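Harasym Teaching Kit, two-arm
Broruren / Products / Teleoperation / Harasym

Price: $2,919 per pair of leader handles
Lead time: ships in February
Arms not included. Table not included. Patience sold separately, by other firms.

Harasym is a pair of leader handles and the software that goes with them. You hold the handles, your robot's arms do what your hands do, and every joint angle and camera view gets saved as you go. When you have saved enough of them, you hand the lot to your training code and find out what you've taught it.

It will also let you teach by hand. Switch the arms to float mode, grab them by the wrist and push them through the job. This is good for pouring, wiping and anything else with one long smooth motion. For jobs with two hands and a lot of second thoughts, use the handles. Your own arms stay out of the camera view, and so does your coffee.

What's in the box
Two leader handles with trigger grips
Two desk clamps (they fit tables, and they fit kitchen counters if you are that sort of lab)
Foot pedal for start, stop and throw away
Culler license, one seat
Printed manual, 326 pages, index by Svyatoslav Fedoruk, who would like you to use it

The pedal
Left side starts a take, right side ends it. Stamp on both and the last take is deleted. We tried a polite confirmation window, and it was closed in a rage so many times that Yetunde Lawal took it out. There is an undo in Culler for anyone with heavy feet.

Culler
Culler is where you sort the good takes from the other kind. It plays them back, trims the dead time at each end and flags any take where a gripper sat still for too long – usually the operator was scratching his nose. Our own cloth set went in at 1,674 takes and came out a good deal smaller. We don't publish the second number. Rostyslav Skoryk did most of the driving and has feelings.

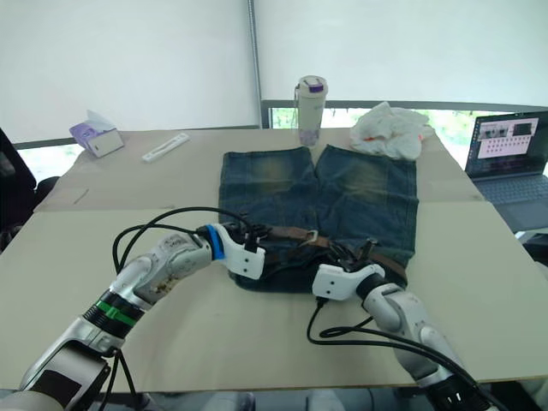
Cloth is the job most people buy Harasym for, and it is the job we'd tell you to start on second. Blocks hold still. Cloth has opinions, and clothing comes with hardware. A pair of denim shorts with the leather belt still through the loops gives the grippers a stiff strip, a buckle and a soft waistband to deal with in the same few inches, so go slowly on the triggers. Set the grip limit low, work one side of the waist at a time, and let the other arm hover until you need it.

Works with
Indis arms, all current models, firmware 2 or later. For anything else, write to Roksolana Ivanyshyn in support and tell her the joint count first. She will ask anyway.

Returns
Thirty days, handles clean. Zoia Sydorenko opens the boxes and has found jam.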